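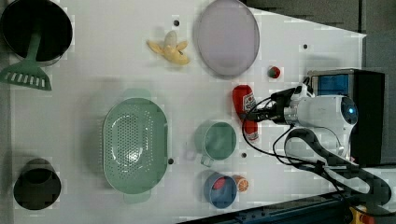 How many demonstrations does a robot need before it can learn a simple kitchen task?

The number depends on how much the examples differ from each other. For our task we collected 259 demonstrations in four weeks, and we think that the variety among them was more important than the total.

1. Introduction

This report describes the work of our group in the robotics laboratory at Hamevura during the second semester. The group members are Oduor Kinyua, Tassanee Petchrat and Erasto Mfaume, and our supervisor was Edin Dervishi. The aim was to prepare a set of examples from which a robot arm can learn to pick up kitchen objects and put them in another place on the same table. We gave the set the name Lasillow.

We did not train a new kind of model. The training part was given to us ready, and our responsibility was the data: which tasks to perform, how to perform them, and which recordings to keep.

2. Preparation

Before recording we wrote a list of short instructions, such as "put the tomato on the plate" or "move the orange to the colander". Each instruction names one object and one destination. At first we had also longer instructions with several steps, but the operators performed them in different orders and the recordings were difficult to compare. We decided to leave these for a later project.

We used toy foods together with real kitchenware. Toy foods keep their shape during many grasps, and this was useful to us. On the other hand, some of them are lighter than real food, so a model trained on our data may not know how to hold something heavy. We mention this again in section 5.

3. Recording

The operator moves the arm by remote control and looks at the table directly. Two views are saved at the same time, one from above and one from the wrist. The recording program, Curko, writes both views together with the positions of the joints and the opening of the gripper. The operator presses a key at the beginning and at the end of each demonstration.

Between demonstrations a second person moves the objects. In the first week we did this without any plan, and when Tassanee looked through the files she noticed that the plate was nearly always in the same place. A model could then learn the place and ignore the plate. After this we used a printed sheet with random positions for every session - it was slower, but the examples became more different from each other.
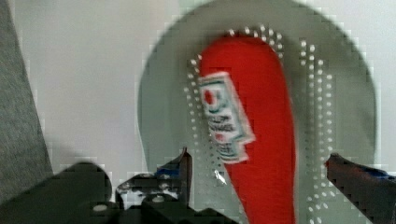
The approach was the hardest part to do in the same manner each time. Erasto preferred to open the fingers early and go down slowly, while Oduor opened them only when he was near to the object. Both ways can succeed. However, our supervisor explained that a learning system which sees both may try something in the middle, so we agreed to open the fingers early in all recordings. The older files of Oduor were repeated in June.

4. Checking the examples

Every demonstration was watched by a person who did not record it. This person marked it as good, unclear or failed. We kept the failed ones in a separate folder and did not use them for training. An example was marked unclear when the object was grasped but the fingers hid it from the wrist view for a long time, or when the operator stopped in the middle to think.

For the labels of objects we selected 3407 still images from the two views and wrote the name of the target object for each one. Muthoni Khaemba from the year above us read a part of these labels and found that we used "cup", "mug" and "bowl" without a rule. We corrected the names before the final version.

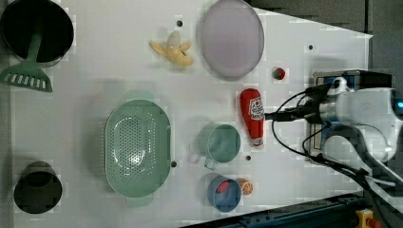 Figure 2. Table seen from above, with the ketchup bottle lying to the right of the green cup.

5. Limitations

All demonstrations were made on one table with one arm, and the light in the room was almost constant. We have no examples with a dark tablecloth or with a person reaching over the table. The long objects, such as the spatula, appear in fewer instructions than the small ones, and their grasps are also less regular.

The next group should write the naming rules before the first recording and should keep the position sheet from the beginning. The sheet and our checking form are stored in the same folder as the Lasillow files.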